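Tahsin Talukder had been muted. Again. Two hours this time, for saying the word Grunon in a Sisden thread.

2,000 members and the mod picks him. He scrolled. 936 comments under the pinned post, most of them the same fight about who left who's group first. 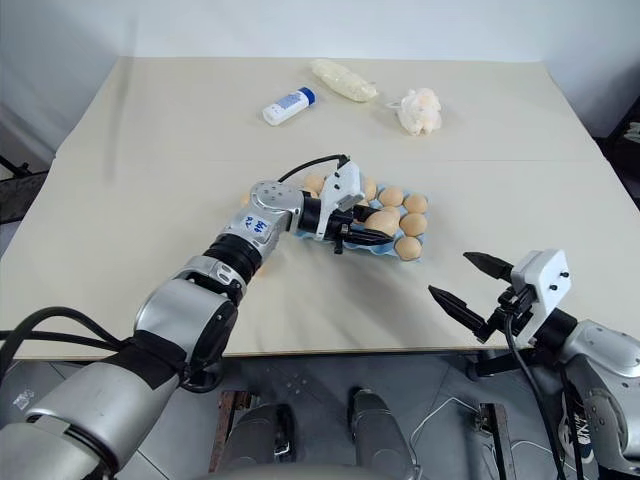 Then a message. Hiếu Mạch, the mod himself.

"You still up?"

Tahsin typed, deleted, typed. 2 am and his phone at 73 percent – plenty for an arguement.

"Yes. Why"

"I want to quit. You want the group?"

He put the phone face down. Picked it up again.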